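Osow Linen and Clothes Library: frequently asked questions

What is the clothes library?

We lend plain white cottons: sheets, pillowcases, tablecloths, T-shirts and aprons. People borrow them for guests, school plays, stalls, decorating and so on. Everything comes back to us, gets washed and folded, and goes out again.

Who can borrow?

Anyone who lives or works in Osow or Pident. You need a card, and the card is free. Bring something with your address on it.

How much can I take at once?

Up to 8 items on one card. A sheet counts as one item and so does a pillowcase. If you need more for an event, write to Dela Ametepe at the desk before you come in.

How long can I keep things?

35 days. You can renew once by email, unless somebody else has asked for the same item.

Do I need to wash things before I bring them back?

No. Please shake them out and bring them back dry. Anything that has been in paint, bleach or hair dye should come back in a separate bag with a note saying so.

Do I need to iron anything?

No, and we don't iron either. Thin cotton creases in the cupboard whatever you do with it. If you want a smooth sheet for a table or a backdrop, iron it at home while it is still slightly damp, on the cotton setting.

How do you check items between loans?

Each piece is opened out on a flat surface and looked over before it is folded. We look along the hems first, then across the middle.

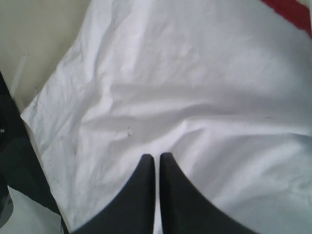
Most of what we find is lint, and it comes off with a dry brush or a piece of tape. Small specks that stay put are left alone if the cloth is otherwise sound. Fraying at a hem goes in the mending basket if a thread can be pulled from it. Greyish or bluish areas are common on older whites and don't wash out easily, so those pieces get one soak and then go back on the shelf marked B.

What does the B on the label mean?

It means clean but marked. B items are good for dust sheets, costumes and craft days. There is no charge if you mark them further. Please don't cut them.

I have stained something. What should I do?

Rinse it in cold water and tell us what the stain is. Don't use hot water on blood, egg or milk. We charge 2 pounds for an A item that has to be moved down to B, and nothing for ordinary wear.

How should things be folded when I return them?

Any rough rectangle will do. We open everything again anyway. For sheets, fold in half lengthways twice and then bring the ends together. For T-shirts, lay the shirt face down, turn the sides and sleeves in, and fold up from the bottom. Keep the collar or seam edge where we can see it, as our labels are sewn there.

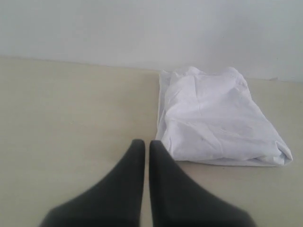 Folded white cloth on the flat surface by the wall.

Where do I leave returns?

On the table, during opening hours. Outside those hours use the Singhal box in the porch. It takes bags up to the size of a pillow. Please don't leave bags on the step.

When are you open?

Until 7 in the evening on the days shown on the door. We close for the whole of June for the big wash and stock check. Loans that would fall due in June are due when we open again.

Can I donate?

Yes, if it is white, all cotton and has no elastic. Flat sheets are the most useful thing you can give us. We have no room for duvets, curtains or towels.

What washing powder do you use?

Brulter unscented, one scoop, at 60. If you have a skin complaint and want something washed again without powder, ask when you book and allow an extra day.

Can I reserve by phone?

Email only, please. Give your card number, what you want and the size.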